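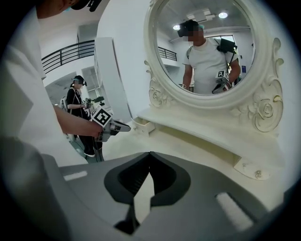 Hand-held gripper with the fingers almost closed, at the vanity table. Square markers are fitted to the other grippers in the room.

Comparing Hand-Held Grippers: Notes for Session 2
Reading time: 2 minutes

Maarja Dzene

These notes cover the practical comparison of the two finger sets, Orkness and Brisik. Read them before the lab. The arm work on the Jin controller is covered in the January handout and is not repeated.

1. What is being compared

Both sets fit the same hand-held body. Orkness fingers have the softer pad and open wider. Brisik fingers are stiffer and return to the same closed position more reliably. Neither is the better choice for every task, and your report should say which task you have in mind before it gives a preference.

2. Finger gap

Check the gap at the start of each run. Close the fingers on nothing and look at the seam from the gripper's own camera. Soft rounded pads, like those in the photo, can leave a thin line of tabletop showing between them at this point. Record whether a gap is visible when the trigger is fully home – a partly closed gripper tells you nothing about pad wear.

3. Wide-angle lens

The lens takes in a large part of the room, and straight edges well away from the centre come out curved. Do not estimate distances from the raw picture. Apply the calibration file first, then measure. The dark ring at the border carries no usable data and should be masked.

4. Markers

The square markers are black and white and must stay flat. A lifted corner shifts the estimated pose, and the error grows with distance. Turn the gripper so its marker faces the viewing camera as often as the task allows. A forearm across the marker counts as an occlusion and goes in the log.

5. Mirrors

A mirror gives the tracker a second view of any marker facing it. The reflected pattern is reversed, so most detectors reject it, but visual mapping can still pick up features in the glass and place them behind the wall. Run the mapping once with the glass masked and once without, and compare the paths.

6. Sample data

The Jullholm set has 538 runs and 2989 grasp attempts. Use the supplied split. Report success by finger set and by object, with failed closures kept separate from drops.

Reports are due at the start of the next session. Include your colour plots and the unedited log.

Contact: Maarja Dzene, course coordinator | © Course notes, 10/03/2018 | Back to top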